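Greiferkauf in vier Schritten: erst simulieren, dann bestellen

Wer einen Greifer nach Katalog kauft, besitzt hinterher einen Greifer und einen Katalog. Wir planen die Zelle deshalb zuerst am Rechner.

Schritt 1: Budget deckeln. Bei uns waren es 3.000 Euro für Greifer, Flansch und Kabel. Das Kabel vergisst jeder, auch Renato Retamal, der bei Sarnudix die Bestellungen schreibt.

Schritt 2: Kandidaten ins Modell laden. Jekora und Brannigan liefern CAD-Daten auf Anfrage, bei Clernari hat die Anfrage 13 Tage gedauert. Auch das ist eine Auskunft über den Lieferanten.

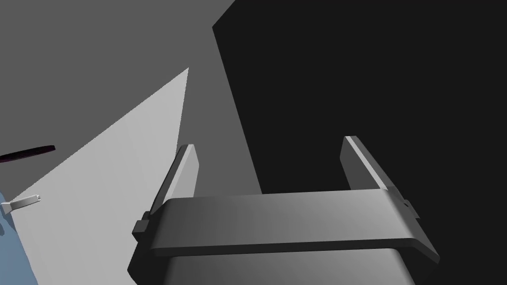
Schritt 3: Öffnungsweite gegen die eigene Teileliste prüfen. Nehmt 30 Teile aus dem Lager, und zwar die hässlichen. Einen Würfel greift jeder Prospekt. Pro Teil lassen wir 100 Griffe mit leicht versetzter Lage rechnen und notieren die Fehlgriffe. Das läuft über Nacht und kostet Strom – mehr Geduld braucht man für das Angebot danach. 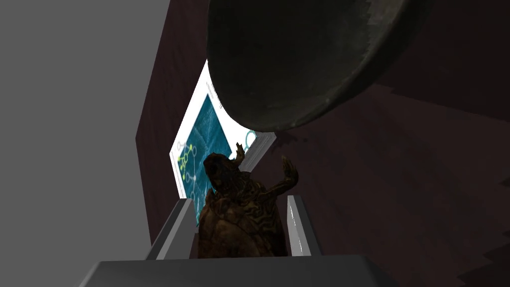

Parallelgreifer mit unregelmäßig geformter Figur zwischen den Fingern (Simulation)

Schritt 4: Angebot einholen und dabei Ersatzfinger, Lieferzeit und Schulung einzeln ausweisen lassen. Steht irgendwo »nach Aufwand«, zurückschicken. Für Sonderfinger einen eigenen Posten anlegen, sonst taucht er im September unter »Sonstiges« auf und hat Geschwister.

Stand der Preise: 1. Februar 2019, netto und ohne Versand.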